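6. Setting up the Brullen bedroom dehumidifier

Read this section to the end before you connect the power. Keep the manual in a dry place for later use.

1. Put the unit on a flat floor. Carpet is permitted if the pile is short. Leave free space on all sides so the air can move.

2. Keep bedding and curtains away from the air outlet. A cover that hangs over the grille will stop the fan.

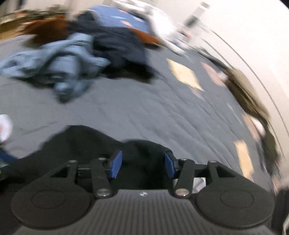
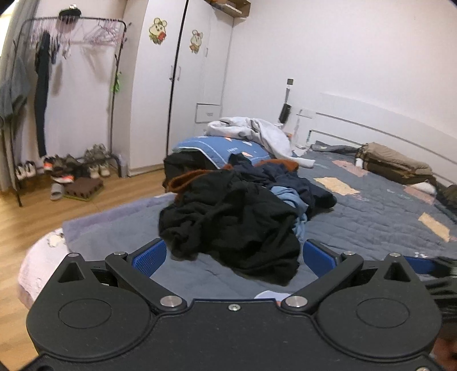

3. Push the water tank in until you hear 2 clicks. If the red light stays on, take the tank out and insert it again.

4. Press the Mode button and choose Night. The colour of the display changes from white to green.

5. Let the unit run for 6 hours with the door and windows closed.

Note: The filter must be washed after each 3000 hours of use. Use lukewarm water only, and let it dry fully in the shade.

CAUTION: Do not move the unit while the tank is full. Switch it off at the wall first, then empty the tank.

If the display shows code 13, the room is too cold for the unit. Please see the section on error codes.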